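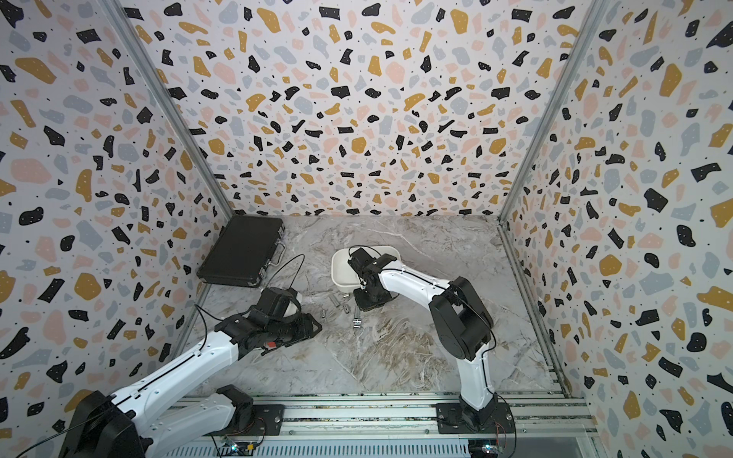
*Terrazzo-patterned panels, with chips in black, mustard yellow, pale pink and light blue-gray on off-white.*

**Terrazzo** is a hard surface made by setting chips of stone or glass in a binder, then grinding the whole thing flat and polishing it. I've been keeping this entry for the Dostolis house-and-home wiki for a while now, and I still get a bit giddy about the stuff (sorry!).

## How it's made

The old way uses cement. You pour it over a solid base, scatter marble chips on top, roll them in, let it cure and grind it down. The newer way uses epoxy resin, which goes on much thinner and takes brighter colors. Metal divider strips keep the colors apart and help control cracking – they're also how you get those lovely curvy borders in old lobbies.

Grinding starts rough. The Adamczyk bakery floor, my favorite in town, was started at 80 grit and finished at 600, and it took the crew 2 weeks.

## Chips and colors

Small chips read almost like sand from across a room. Big slabby pieces give you the look called Palladiana, with broken marble laid by hand.

## Printed terrazzo

Plenty of what gets called terrazzo these days is a printed pattern on wallpaper, tile or board. I used to be snooty about it, but then I papered my pantry in a print called Nona and I love it.

## Care

Mop with a neutral cleaner and skip the vinegar, as acid eats marble chips and cement. Cement floors need sealing too – I redo mine every July.

*Last edited 22/06/2024*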